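ok so a few of you asked why I've gone quiet on the block pushing project. short version: the arm tried to drive itself through the table. long version, thread

We had it running a pushing policy overnight. Nothing fancy, you say "blue cube to the left" and it nudges the blue cube to the left. 457 pushes in, no drama, I went home feeling very smug

Came in the next morning and the arm was parked in a fault state with the rod jammed down into the wood. Nice little dent. Chibuzor Ezeani got there before me and had already hit the e-stop, bless him

First guess was the policy. Wrong! It only ever commands x and y, the height is fixed in a config file. So I spent two hours blaming a neural net that can't even move down

Second guess was the clamp. Also wrong, but closer. Binta Eze put a caliper on it and the rod was sitting 2 mm lower than the config said. Somebody had swapped the rod in April and never redone the tool offset (it was me, I found my own note)

So why was it fine for months? Because we had just enough clearance to get away with it. Then the board got bolted down again a hair higher, the clearance went to zero and the rod dragged until the force limit tripped

And the force limit was set to 36 newtons. I'd love to tell you who picked that number. It's 20 now

Back at it this afternoon with the new offset, slow speed, my hand on the button the whole time – here it is
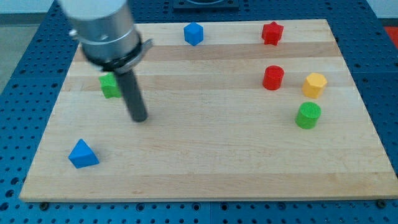 Rod tip just clear of the wood, seven blocks out. I am staring at that gap and nothing else

Still to do: a touch-off check at startup that refuses to run if the height is wrong. Lachlan McKinnon says his group has had one forever and yes, I've asked him for the code

If you run one of these, go measure your tool length today. I'll post the check script once it's been through a full night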